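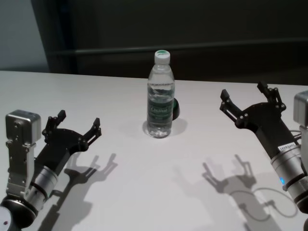
Page last changed: February (rev. 2711)

5. Showing the arms a two-handed task

OK, if you've made it through section 4 your leader handles are paired, both arms come up without complaining, and Gradex shows a live picture from every camera. Now the fun part! I'm going to walk you through a first recording with a water bottle on a bare white table, the task I start everybody on here at Cornow. You hold the two leader handles, the arms copy you, and Gradex writes down the whole thing.

I've written it for the bottle, but the steps are the same for a cup, a box or whatever you've got lying on the bench (we did socks once, and I don't recommend socks as a first go).

5.1 Before you touch the handles

1. Clear the table down to what the task needs. I leave the bottle and the button out and put everything else on the shelf.
2. Screw the cap on tight. Tighter than you think.
3. Stand the bottle within easy reach of both grippers. If you have to lean to get there with the handles, move the bottle.
4. Set the speed limit to 80 percent. You can go up later. I mostly haven't.
5. Press Home on the Gradex panel and let both arms settle with the fingers open.
6. Check your lamps. Hard shadows on a white table look great and can still give you grief if you only ever record with the lamp in one spot, so plan on moving it between batches.

CAUTION: Keep your own hands off the table while the arms are live. If the bottle tips, hit Pause first and then reach in. I know it's tempting to catch it.

CAUTION: A full bottle and an open power strip don't belong on the same bench. Ours is screwed to the wall now.

5.2 Recording one episode

1. Pick up the handles, elbows loose, and squeeze both triggers once so the arms wake up and match your pose. They'll creep at first and then follow you properly.
2. Press the left pedal. You get one beep and the episode is running.
3. Wait a breath. A short still bit at the start makes trimming a lot easier.
4. Bring the left gripper in low, fingers open, until the tips are close beside the lower part of the bottle. Go slow for the last bit.
5. Hold the right gripper back with a good gap until the left one has settled. New people love to rush both in together, and then the bottle gets knocked by one and chased by the other.
6. Bring the right gripper in, close both, and lift just enough to clear the table.
7. Set the bottle down, open both, back off the way you came.
8. Press the left pedal again to stop. Two beeps means saved, three means it's still writing, so wait.

If you fumble it, press the right pedal and the episode is thrown out. No shame in that, I throw out plenty.
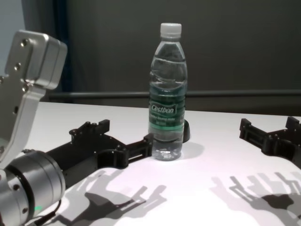 Corentin Hervieu: Step 5 could be stronger, I think. I hold the second arm back even on tasks where it hardly matters, and my recordings got much easier to train on once I did. Also please tell people to pick one side to lead and stick with it for the whole batch. I swapped halfway through mine and had to redo the lot.

Good point, and I've been guilty of the same swap. So: left leads, all the way through a batch. If you're a lefty who would like the right arm to lead – or the other way around, whatever feels natural – change it in Settings, Lead arm, and do it before episode one.

5.3 How many, and how different

For the bottle I'd go for 100 good episodes before you train anything, and 200 if you want it to cope with the bottle being moved around. Almost 80 of my first batch had the bottle in the very same spot, and the arms learned that spot beautifully and nothing else.

Between episodes, change something small:

– slide the bottle a hand's width
– turn it so the label faces another way
– shift the button a little, or put it behind the bottle so it's half hidden
– start with the arms a bit higher or wider apart

Don't change all of it at once, and leave the cameras alone. If one gets bumped, run the camera check from section 3 again before you carry on.

5.4 Checking the wrist view

Open the last episode in the Gradex player and switch to the wrist camera. What you're after is both finger pads in view and open table between them before the approach starts. It's fine if the top of a tall bottle is out of view at this point.

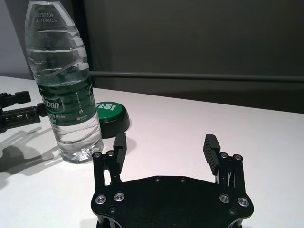

Fig. 5-3. Right wrist camera, fingers open, bottle to the left.

NOTE: If the pads look soft or smeared, wipe the lens with a dry cloth and play the next episode back before you record more.

NOTE: Jandura handles report their grip a little late compared with the Lacroix ones. Turn on Grip offset if yours are Jandura, and leave it off otherwise.

When you've got a batch you like, press Export and go on to section 6. Jérémie Chauvin keeps the folder naming list, so ask him for a batch name before you upload.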